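Kapitel 4
Die Probe vor der Abfüllung

Lernziele
Nach diesem Kapitel können Sie eine Fassprobe vorbereiten, die Reihenfolge der Muster begründen und ein Probenblatt so führen, dass auch eine andere Person im Keller damit arbeiten kann.
Vorausgesetzt werden die Begriffe aus Kapitel 2 (Schwefelung, Säureabbau, Trub).

4.1 Warum man vor dem Abfüllen noch einmal probiert

Ein Wein, der im Tank liegt, verändert sich bis zum letzten Tag. Die Analyse aus dem Labor gibt uns Zahlen für Alkohol, Säure und freien Schwefel, aber sie sagt wenig darüber, ob der Wein stumpf geworden ist oder ob zwei Partien zusammen besser schmecken als jede für sich. Deshalb wird probiert, und zwar mit einem festen Ablauf. Der Ablauf muss nicht kompliziert sein. Er muss aber jedes Mal derselbe sein, sonst lassen sich die Notizen aus zwei Wochen nicht miteinander vergleichen.

In diesem Kapitel begleiten wir das Weingut Nellum in Pumurthorpe, einen kleinen Betrieb mit einem einzigen Keller. Der Weißwein des Jahrgangs lag dort in zwei Tanks, zusammen 2.468 Liter. Abgefüllt werden sollte im April, und die erste vollständige Probe fand am 8. März statt. Der Betrieb hat mir erlaubt, seine Blätter für den Unterricht zu benutzen, auch diejenigen mit Fehlern.
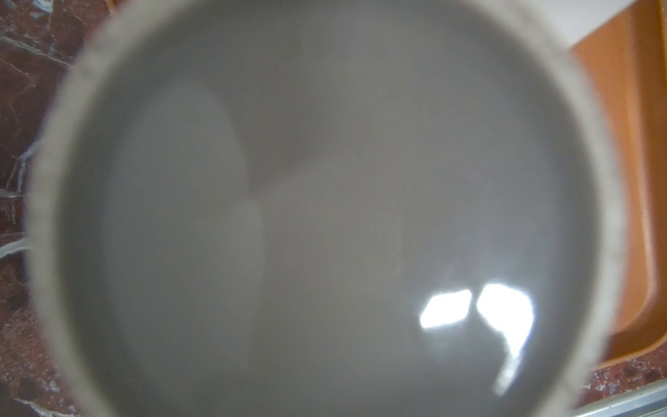 Die Fehler auf diesen Blättern sind von sehr gewöhnlicher Art. Auf einem Blatt fehlt die Temperatur des Musters, auf einem anderen ist die Tanknummer durchgestrichen und durch eine zweite ersetzt, ohne dass man weiß, von wem. Ein drittes enthält als ganze Notiz nur das Wort »besser«. Besser als was, fragt man sich. Im Betrieb konnte mir das später niemand mehr beantworten, und der Verschnitt musste neu angesetzt werden.

4.2 Das Aufstellen der Muster

Gezogen wird jedes Muster über den Probierhahn, nachdem man den ersten Schluck verworfen hat. Dieser erste Schluck stand im Hahn und hatte Kontakt mit der Luft, er ist also für das Urteil nicht brauchbar. Danach wird das Gefäß sofort beschriftet, am besten am Boden oder auf einem Anhänger, damit die probierende Person die Herkunft nicht gleich liest. Man stellt vom leichten zum kräftigen Muster auf, vom trockenen zum süßen, und die unsichere Partie kommt nicht an das Ende, wo der Gaumen schon müde ist.

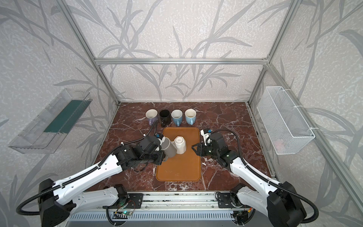

Für die Reihenfolge gilt eine einfache Regel, die trotzdem oft verletzt wird: Wer ein Muster aus der Reihe nimmt, stellt es an denselben Platz zurück. Eine gerade Reihe hilft dabei sehr. Die vier Becher an der hinteren Kante der Tischplatte stehen so, wie man auch Gläser aufstellen soll, nämlich aufrecht, in einer einzigen Linie und mit der Öffnung nach oben. Eine Lücke fällt dann sofort auf. Bei zwei Reihen hintereinander ist das schon schwieriger, und man greift über die vorderen Muster hinweg. Solche Becher selbst sind für die Weinprobe natürlich nicht geeignet, denn man kann den Wein darin nicht gegen das Licht halten.

Im Weingut Nellum wurde zuerst jeder Tank für sich probiert, dann drei Verschnitte. Die Verschnitte stellt man im Messzylinder her und schreibt die Mengen auf, bevor man trinkt. Nach dem Trinken ist man von dem Ergebnis beeindruckt und vergisst die Menge.

4.3 Licht und Unterlage

Die Farbe eines Weines beurteilt man gegen einen weißen, matten Hintergrund. Ein Blatt Papier genügt. Das Licht soll von oben oder von der Seite kommen und während der ganzen Probe gleich bleiben.

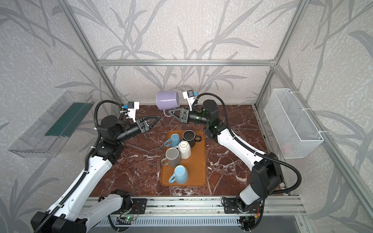 Viele Probierräume werden leider nach dem Aussehen eingerichtet, und der Tisch ist dabei meistens das teuerste Stück. Für die Farbprobe kann er trotzdem ein Hindernis sein. Auf einer dunkelroten Marmorfläche mit weißen Adern, wie sie auf dem Bild zu sehen ist, würde ein junger Weißwein an einer Stelle rötlich und zwei Fingerbreit daneben heller erscheinen. Man muss eine solche Platte deswegen nicht austauschen. Man legt eine weiße Unterlage darauf, die für alle Gläser ausreicht, und lässt sie bis zum Ende der Probe liegen.

4.4 Das Probenblatt

Auf das Blatt gehören Tanknummer, Temperatur, Uhrzeit der Entnahme, Farbe, Geruch, Geschmack und ein Vorschlag für den nächsten Schritt. Der Vorschlag ist das Feld, das am häufigsten leer bleibt. Manche Lehrbücher raten, beim Probieren nicht zu sprechen und die Blätter erst am Schluss zu vergleichen. Ich halte dies für richtig, doch es gibt andere Meinungen.

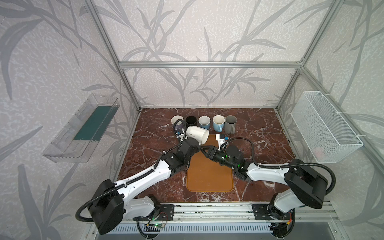
Lamisi Agbenyega wendet ein, dass das Schweigen in einem kleinen Betrieb mehr schade als nütze. Wer zum ersten Mal probiere, finde kein Wort für das, was er rieche, und schreibe dann gar nichts auf. Man solle daher nach jedem Muster kurz reden dürfen, aber erst, wenn alle den Stift hingelegt haben.

Im Betrieb Vorden wird es inzwischen auf diese Weise gemacht. Dort füllte man nach der gemeinsamen Probe 1.514 Flaschen des leichteren Weines ab und ließ den Rest noch auf der Feinhefe liegen. Die Blätter beider Betriebe finden Sie am Ende des Kapitels. Lesen Sie zuerst das Blatt zu Tank 2 und notieren Sie, welche Angaben Ihnen für eine Entscheidung fehlen, bevor Sie mit Abschnitt 4.5 weitermachen.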